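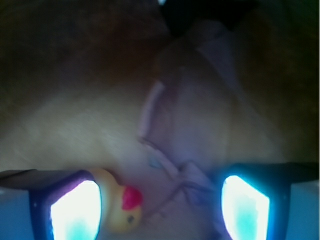
Wrist view from the Girodeck fingers: pink cloth, yellow duck, both pads lit.

Noboru Murakami
June 1, 2025
2 min read

Re: Girodeck tactile fingers, anyone buying?

Zalska sales wrote:
> The pads light themselves, so your wrist camera gets a clean
> picture of the grasp every time. Soft goods included. List
> price is 400 per finger, 300 if you order before the offer ends.

I've had the demo pair since May and I'd hold off. Look at the picture again. The pads are the brightest thing in it, nearly white in the middle, and there's a bluish sheen on the cloth. The duck is a blur half behind the left finger. If that's a clean picture I'd like to see a dirty one.

My log has 109 tries on cloth and I threw out 20 because I couldn't tell from the wrist view what the fingers had hold of. You may do better with a camera that lets you lock exposure. Mine doesn't, and the Zalska sheet never says you need one.

Has anybody run the Trodon pads on thin straps or cords? Ikeda, you had a set. Can the LEDs be dimmed?

Noboru

This site uses cookies. Get the list digest by email: Subscribe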